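¿Puede un sistema robótico de dos brazos asumir el doblado de ropa en un servicio de lavandería?
Comunidad de ayuda Herkar > Automatización de servicios > Textil

Walid Masri
Publicado el 2 de octubre de 2023

Estimados miembros de la comunidad:

Me dirijo a este foro en representación del servicio de lavandería de una residencia de estudiantes. La dirección ha solicitado un informe sobre la posibilidad de automatizar el doblado de prendas deportivas y de uso diario, tarea que hoy se realiza íntegramente a mano. La prenda que nos plantea mayores dudas es la camiseta de deporte en rojo y blanco, colocada sobre una superficie tapizada.
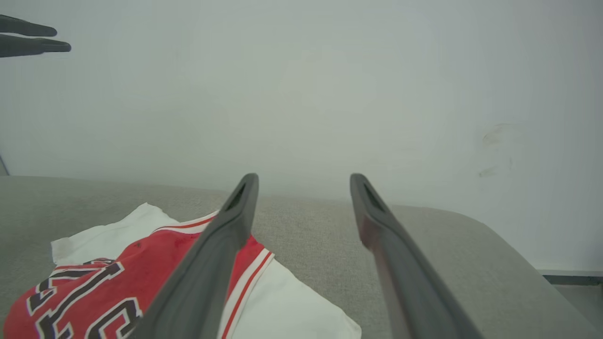
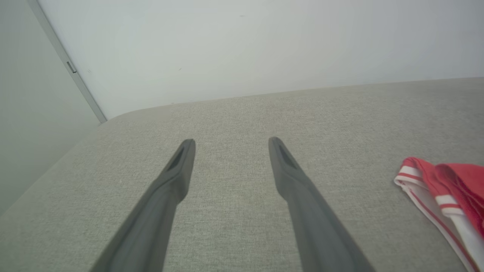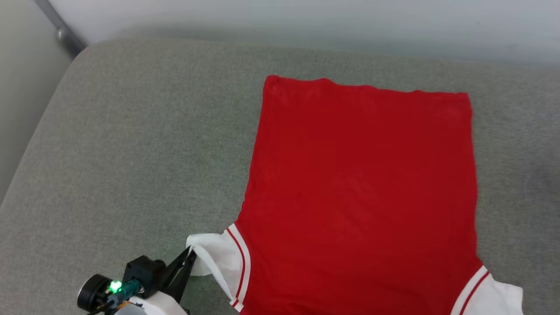 El volumen ordinario del servicio es de 400 prendas por jornada. Una persona con experiencia dobla una camiseta en 8 segundos cuando la recibe extendida, y algo más despacio cuando debe sacarla del cesto y darle la vuelta. Desearía conocer si existe en la actualidad algún equipo capaz de aproximarse a ese rendimiento, si puede trabajar sin supervisión continua y qué condiciones debería reunir el puesto. Agradecería asimismo cualquier indicación sobre los criterios que conviene incluir en una eventual solicitud de oferta. El informe debe quedar entregado antes de que se cierre el presupuesto del próximo ejercicio.

Ruairí Ó Súilleabháin
Respuesta aceptada por el autor de la consulta

La respuesta breve es que el doblado de una prenda conocida, en condiciones controladas, está al alcance de los sistemas actuales, mientras que la sustitución completa de un puesto de lavandería todavía no lo está. Conviene que el informe separe ambas cuestiones, pues con frecuencia se presentan juntas en la documentación comercial.

La dificultad principal reside en el material. Una pieza rígida conserva su forma cuando se la sujeta por un extremo; una camiseta adopta una configuración distinta en cada ocasión, y buena parte de ella queda oculta bajo sus propios pliegues. El sistema debe localizar un borde, sujetar una sola capa y comprobar que no ha arrastrado la inferior. Las mangas y los cuellos dan bastante más trabajo que el cuerpo de la prenda. Los tejidos deportivos añaden otro inconveniente, ya que resbalan y recuperan su posición después del pliegue.

En el taller de Morkwood participé durante el mes de septiembre en la evaluación de un equipo de dos brazos. Se le presentaron 219 camisetas de un mismo modelo y tres tallas. Con la prenda extendida y orientada, el tiempo medio por unidad fue de 60 segundos. Con la prenda entregada en montón, el tiempo aumentaba de forma considerable y un operario debía intervenir con regularidad, casi siempre por una manga atrapada debajo del cuerpo. No dispongo de autorización para difundir el informe completo, pero la conclusión que se trasladó a la dirección fue la de no adquirir el equipo y repetir la evaluación más adelante.

A la vista de sus cifras, el cálculo es sencillo. Si se aplicara aquel ritmo a 400 prendas, un solo equipo necesitaría seis horas y cuarenta minutos de funcionamiento ininterrumpido, sin contar la extensión previa de cada camiseta. Esa misma cantidad, doblada por una persona a la velocidad que usted menciona, ocupa menos de una hora. El equipo podría trabajar fuera del horario ordinario, aunque en tal caso sería preciso resolver quién atiende las detenciones.

En cuanto a la solicitud de oferta, recomiendo incluir los siguientes extremos:

Tiempo por prenda medido desde el montón y también desde la posición extendida, con ambos valores por separado.
Número de intervenciones humanas durante una jornada completa, con indicación de su causa.
Relación de prendas admitidas, con expresión de tejido y talla.
Comportamiento ante una prenda del revés.
Procedimiento para incorporar un modelo nuevo y coste de dicha incorporación.
Plazo de sustitución de los dedos de las pinzas.

Solicite además que la demostración se realice con ropa de su propio servicio, elegida por ustedes el mismo día. Las demostraciones preparadas por el proveedor suelen emplear prendas de un solo color, recién planchadas, y los resultados no son trasladables.

Respecto al puesto, una mesa lisa y firme ofrece mejores condiciones que una superficie acolchada, que cede bajo la presión de la pinza. La iluminación debe ser uniforme y el fondo debe contrastar con la ropa. Para prendas con partes blancas, un tablero oscuro y mate resulta adecuado. También deberá preverse la delimitación de la zona de trabajo conforme a la evaluación de riesgos que corresponda.

Ní Bhriain

En nuestro centro se estudió lo mismo y se descartó. Lo que sí se compró fue una plegadora de toallas y sábanas, que no es un robot propiamente dicho, y va bien. Las camisetas se siguen haciendo a mano. Yo preguntaría primero si hace falta doblarlas, porque en muchos sitios se entregan en percha y el problema desaparece.

Sindura

Coincido en lo esencial con la respuesta aceptada, con una reserva. El tiempo por prenda no debería ser el único criterio. En instalaciones pequeñas, el personal de lavandería atiende también la recogida, la clasificación y la entrega, y un equipo lento puede ser de utilidad si libera a una persona para esas funciones. Ello exige, naturalmente, que funcione sin vigilancia durante periodos prolongados, y hasta la fecha no he tenido ocasión de comprobarlo en ninguna instalación con ropa variada.

Añadiría a la lista una cláusula sobre daños. Las pinzas pueden enganchar un número estampado o una costura elástica, y conviene dejar establecido quién responde ante el usuario. Sugiero igualmente que se valore el arrendamiento por meses antes que la compra, habida cuenta de la rapidez con que estos equipos quedan superados.

Walid Masri
Comentario a las respuestas

Agradezco las aportaciones recibidas. Trasladaré a la dirección la propuesta de mantener el doblado manual durante el próximo ejercicio y de solicitar una demostración con prendas propias, sin compromiso de compra. Se incorporará la cláusula sobre daños. En relación con la entrega en percha, la residencia no dispone de espacio suficiente en los armarios de recogida, por lo que esa alternativa no resulta viable por el momento. Quedaría pendiente una aclaración: en la evaluación de Morkwood, ¿se incluía en el tiempo por unidad el apilado de la camiseta ya doblada?

Ruairí Ó Súilleabháin
Comentario a las respuestas

No se incluía. El apilado lo realizaba un operario, y convendría exigir que se mida como operación independiente.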